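The Last Pass

The late shift at Oddale started at ten, and by a quarter past I had eaten my sandwiches. I always meant to save them. There were two of us on, as there had been since the money was cut, and the other one was downstairs trying to get the heating to stay on.

Astar was due over the north pole of Flilora at 1.48 in the morning. It had gone round that moon 2,935 times and this would be the last orbit anybody listened to. After it the dish would be handed over to a newer mission, which had its own people and its own mugs.

I had worked on Astar since before it was launched. My part was the maps. The radar sent down its strips and I laid them side by side, matched the edges and filled in the heights, and over the years Flilora had turned from a grey ball with three named features into a place I could have walked across in the dark. I knew the long ridge in the south that split in two and joined up again. I knew the flat part with nothing on it, where I had once lost a whole spring to a fault in the timing.

And I knew Sokol, though I had never seen the bottom of it.

Sokol was a crater near the pole, 48 kilometres wide, with walls so steep that the radar had never got a clean return from the floor. On every map we put out there was a black shape in the middle of it. People who didn't know the work took it for a very deep hole. It was only a gap. My first head of section had hated that gap and used to put his thumb over it when he showed visitors round.

The heating came on with a bang at half past ten. My colleague came back up, rubbing her hands, and said it would last an hour if we were lucky.

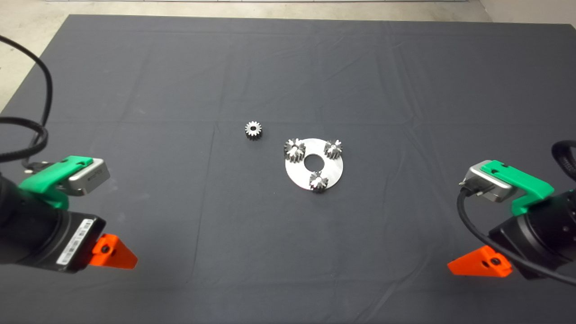 Three small gears mounted on a round metal plate.

She was twenty-six and had been at Oddale for a year and a bit. When I was twenty-six I had thought the people of my age were part of the building. She didn't seem to think that, or she hid it well. She had found a job at a university in the south and would start in the new year. I had not found anything and hadn't looked.

"Are you going to try it?" she asked.

I said I didn't know what she meant.

"You've had the roll angle written on your hand since you came in."

I looked at my hand. It was in blue biro, and quite large.

What I had in mind was simple enough. If Astar was tipped over on its side as it came up to the pole, the radar would look into Sokol at a slant, past the near wall. We had asked to do it twice. Both times the answer was that the aerial would be pointing away from home for too long, and that the craft might not find us again afterwards. This was a good answer while there was a mission to lose. The third request had gone in on Monday, and at six that evening it had come back with one word on it and a set of initials.

I showed her the message.

"So it's allowed," she said. She sounded let down.

"Yes."

"I thought we were going to be in trouble."

We sent the command at five past eleven. It took forty minutes to get there and there was nothing to do in between. She did the crossword in somebody else's newspaper. I went along the corridor to the map room, where the big print of the southern half was still up, and took the pins out of it and put them in a tin. Some of them had been in so long that they had left rings of rust. I had meant to take the print down as well but it was stuck along the top with something stronger than tape, and I left it.

When I got back she had filled in nine answers and two of them were wrong. I didn't say so. The heating had gone off again.

At 12.25 the signal from Astar dropped, as it was meant to. The line on the screen went flat. I had seen it go flat many times, behind the moon or behind the sun, and I had always known the minute when it would come back. This time I knew the minute when it was supposed to.

"What do you think is down there?" she asked.

"Floor," I said.

"Just floor?"

"A bit of rubble at the foot of the walls. Ice, perhaps, on the shaded side. There'll be a peak in the middle if it's like the others."

"You could pretend to be excited."

I said that I was excited. I told her I'd had the same feeling in my stomach since breakfast on Wednesday, and that I had driven past the turning for Oddale on the way in and had to go all the way to the roundabout and back. She seemed pleased to hear it. She gave me one of her coats to put over my knees – she had two with her, for the building.

The time for the pass came and went. The radar was doing its work by then, or it had done it some while before and the news hadn't reached us. I have never got used to that part. You sit and wait for a thing that is already over.

The line was due to come back at 2.50. At 2.50 it was flat. At 2.55 it was flat and she went to make tea, and I heard her stop in the corridor and stand there before she went on. At three I began to write up the log. I put down the time of loss and the time of expected return, and I left a space.

At 3.12 the line jumped. It was weak and it was a long way off frequency, and for a minute or so I thought it might be a lorry on the top road, which has caught us out before. Then the lock came up. I called out and she came running with no tea.

It was all there, one strip, some six minutes of it. The near wall came down the screen first, bright and broken. After that the floor began to fill in, line by line, at about the speed you would paint a fence. There was rubble at the foot of the wall. There was a smooth stretch with a few small craters on it. Where the peak should have been there was a second hole, round and quite clean, and going by the shadow it was deeper than the first. The strip ran across the edge of it and stopped.

She leaned in until her hair was nearly on the glass.

"You can't see the bottom," she said.

"No."

"Can we go round again?"

I looked at the clock. We had the dish until four. An orbit of Flilora took nearly three hours.

I saved the strip in two places and laid it into the map, and matched the edges by hand, which took me until twenty to four. The black shape in the middle of Sokol was a good deal smaller. Then I filled in the space in the log, and she rang the new people to say they could have it early if they liked. They said four would be fine.

More stories
Salt on the Step
The Man Who Kept the Tide Book
A Room Over the Chemist's
Second Frost
Counting Sheep at Low Gravity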